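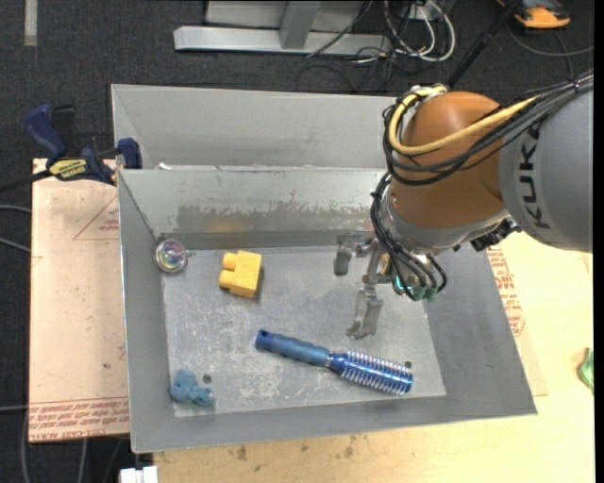 How long does it take to empty a garage that hasn't been sorted in years?

Longer than any weekend plan you'll find online. Mine took 14 sessions of an hour or two each, spread from October into the new year, and I'm calling it finished on January 5, 2026, mainly so I can stop.

I read a lot of garage advice before I began. Most of it is written by people selling shelving. The photos show six matching tubs and a bicycle. If your garage looks like that, you don't need a guide. What follows is what worked in a one-car garage on a sloping lot, with notes on what I tried and dropped.

Before you start

Don't buy anything. No tubs, no pegboard, no label maker. I spent $524 on a Vumel wall rack before I had thrown out a single can of dried-up paint, and half of it holds nothing. You can't know what storage you need until you know what you're storing.

Find out what your dump takes and when. Ours (the Pinarley transfer station) wants paint, batteries and motor oil brought in separately, and will turn you around at the gate if they're mixed in with regular trash. Yours will have its own rules. Call, don't trust the website.

Step 1. Clear a patch of floor near the door

It only has to be big enough to stand in with a couple of boxes. The usual advice is to drag everything out onto the driveway first. I tried it. It rained, and then everything went back in worse order than it came out.

Step 2. Work along one wall

Start at the door and go toward the back. Pick up a thing, decide, put it down in one of these:

Staying
Leaving
Hazardous

I skipped the "maybe" box. Every method seems to have one, and every maybe box I have ever filled is still a maybe box.

Step 3. Take the leaving pile away the same day

If it spends a night in the garage, somebody will rescue something from it. In our house that somebody is me. Charity shops are pickier than you'd expect, so check before you load the car. The one on Boateng Street turned down a perfectly good camp stove and took a box of mismatched mugs.

Step 4. Deal with the small hardware last

Screws, hinges, brackets, picture hooks, keys to locks you no longer own. This stuff will eat an entire afternoon if you let it. The forums are full of people who sort screws by thread and length into little drawers. Good for them. I have one container for wood screws, one for everything else metal, and one for electrical bits. When I need a screw I tip the container out on the bench and look. It takes a minute.

My neighbor Said Belhaj disagrees with me on this and has the drawers to prove it. He does find things faster than I do. I'm still not convinced he gets back the time it took to set them up.

Step 5. Now look at storage

Measure the things first, then the wall. Heavy items go low. Anything you use once a year can go up high, as long as you can reach it without standing on the car. Open bins beat lidded ones for tools you use every week, in my experience, and lidded ones win for anything mice like. Skip clear plastic if the garage gets direct sun. The two clear tubs I had by the window went brittle and cracked.

About ceiling racks: I looked at the Odurska kind that bolts into the joists. The box has a load rating on it, but that number assumes joists in good condition and bolts in the middle of them. I couldn't vouch for either in my garage, so I passed. If you go that way, have somebody who knows framing take a look.

Does it stay clean?

Ask me next fall. The floor is clear today and the car fits with both mirrors out. There is already a bag of potting soil leaning against the wall where the leaving pile used to be.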